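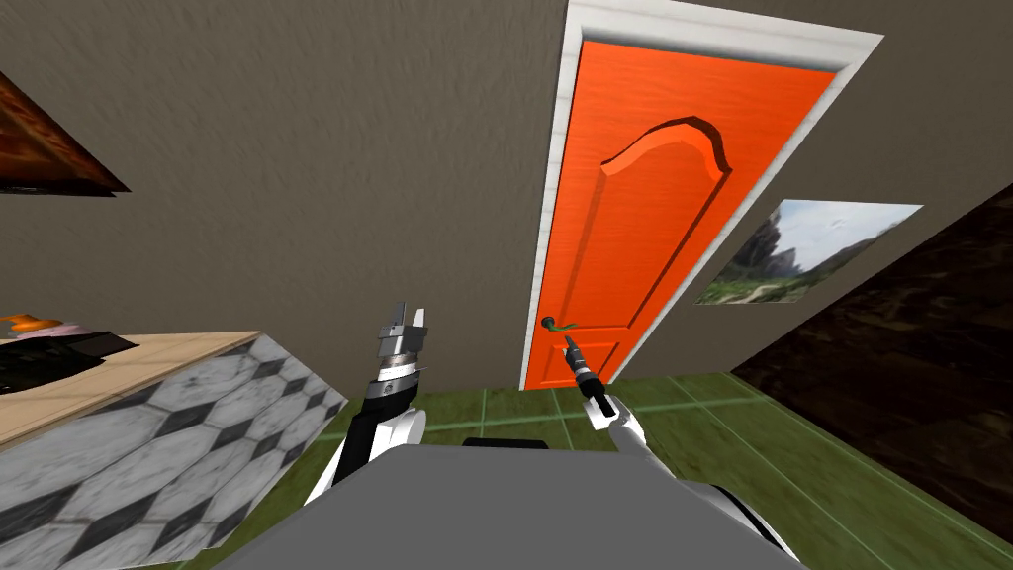
A simulated kitchen door in Trekport, with the right arm's gripper close to the lever handle. The wall, floor and door finishes are drawn at random.

The lever handle is a small problem with a long list of ways to go wrong. A robot has to find it, decide which way it turns, put a gripper on it without shoving the whole arm into the door, rotate it through an arc whose centre it can't see, and then change its mind about what it is doing, from turning a lever to swinging a slab on hinges. Each of those steps has a literature. The join between them has less of one.

Wemow, a software company that occupies the upper floor of a former printing works, has spent almost 2 years on the join. Its product is a controller and planning stack for two-armed mobile robots. It doesn't build robots. What it ships is a set of libraries, a simulator called Trekport and a large number of regression tests, a good share of which involve doors.

"Doors are where our assumptions about contact get audited," says Esperanza Boateng, who leads the controls group. "You can be sloppy picking up a cup. The cup moves and forgives you. A hinge is a hard constraint, and if you push against it in the wrong direction the force goes straight back into the wrist."

The stack is divided in the usual way. A perception module takes camera images and returns an estimate of the handle's pose, the door plane and a guess at the hinge side. A planner turns that into a sequence of phases: approach, contact, turn, crack, swing. A controller runs each phase at a much higher rate than the planner and is allowed to deviate from the plan within limits. The limits are where most of the argument happens.

In the first version, the planner produced a full trajectory for the gripper, including the arc of the lever, and the controller tracked it stiffly. This worked when the handle pose was exact, a condition that held in the simulator by default and nowhere else. With the pose off by a modest amount, the planned arc and the real arc diverged, and the contact force climbed until the safety monitor stopped the arm.

The present version plans much less. For the turn phase it emits a direction, a target force and a set of stopping conditions. The controller holds the force along the direction of travel, stays compliant in the others, and re-estimates the centre of rotation as the gripper moves. The estimate is poor for the first few degrees and then converges quickly. Boateng's group calls the early portion the blind stretch, and caps the speed there.

The stopping conditions took longer. A lever that has reached the end of its travel and a lever that is locked look similar from the wrist, in that both stop moving while the force rises. The controller now compares the angle turned against a minimum before it will declare the latch clear, then applies a short test pull or push to the door. If the door plane hasn't moved by the time the test ends, the phase fails and control returns to the planner with a reason code. The reason codes were added at the insistence of Crescencio Collado, who maintains the planner and was tired of receiving a bare false.

"A planner that only knows something failed can only try it again," Collado says. "We had logs of the arm trying the same locked door until the episode timed out."

Trekport exists to generate the failures in volume. Each episode starts from a room template. The engine then draws materials, colours, fittings and wall art independently of one another, without regard for taste. A kitchen may get an orange door, green floor tiles and a marbled counter front, and the perception module is expected to cope. Handle shape, friction, latch travel and closer strength are drawn separately from their own ranges, so that a given look carries no information about a given behaviour.

That independence was a correction. An early build drew visual and physical properties from shared presets, and the pose network picked up on it. Birsen Kozan, who runs perception, found that the network's confidence was tracking the texture of the door more closely than the geometry of the handle. It had learned that certain finishes came with certain levers. She split the draws, retrained, and watched the headline accuracy fall. It took most of January to recover it.

"The old number was higher and it was wrong," Kozan says. "The handle is a small part of the image. If there's an easier cue in the big part, the network will take it."

The images are rendered from the robot's own viewpoint, so its body and arms take up a fair amount of the picture and can hide the handle at the moment it matters most. Kozan's module doesn't try to see through the gripper. Once the predicted fingertip position is within a set distance of the handle, visual updates to the pose are down-weighted and contact sensing takes over. The handover distance is a tuned parameter, and a sore point. Set it too large and the last good visual estimate is stale on arrival. Set it too small and the filter chases noise from a handle it can barely see.

Every proposed change to the stack is run against a fixed suite of 100 door episodes before it can be merged. The seeds are frozen, so two branches see identical rooms. A wider randomised run follows overnight. Samah Kettani, who looks after the tooling, built a replay viewer that steps through an episode with the phase label, force trace and pose covariance aligned to the same clock. She regards it as the most useful thing in the repository.

"Before, people would watch the render and form a theory," Kettani says. "Now they look at the trace. The arm can look perfectly calm and be saturated on two joints."

The viewer also settled a dispute about the idle arm. In door tasks one gripper works and the other has nothing to do, and the planner used to leave it wherever the previous task had put it. Replays showed a class of failures in the swing phase where the door's path and the idle forearm overlapped. The planner now treats the swept volume of the door as an obstacle for both arms and the base before it permits contact. Planning time rose, though Collado considers the cost acceptable.

How much of this survives on hardware is measured by Chraibi, an integrator that tests Wemow's releases on its own machines. Bouchra Morsy, who manages the trials, says the force controller transfers well and the hinge-side guess less so, mainly on doors with recessed or hidden hinges. Her last report, dated 15th May, covered 50 attempts on real doors and listed door closers as the leading cause of failure. Closers in the simulator are modelled as a spring and a damper. Real ones often have a separate latching stage that speeds up over the final few degrees, and the gripper was being caught by it.

A two-stage closer model is now in review. Kettani has added it to the randomiser behind a flag, with the transition angle drawn from a range that Morsy's team supplied. The frozen suite will need new seeds once it's merged, and the old results won't be comparable. Boateng has asked for both suites to be kept running until the next release.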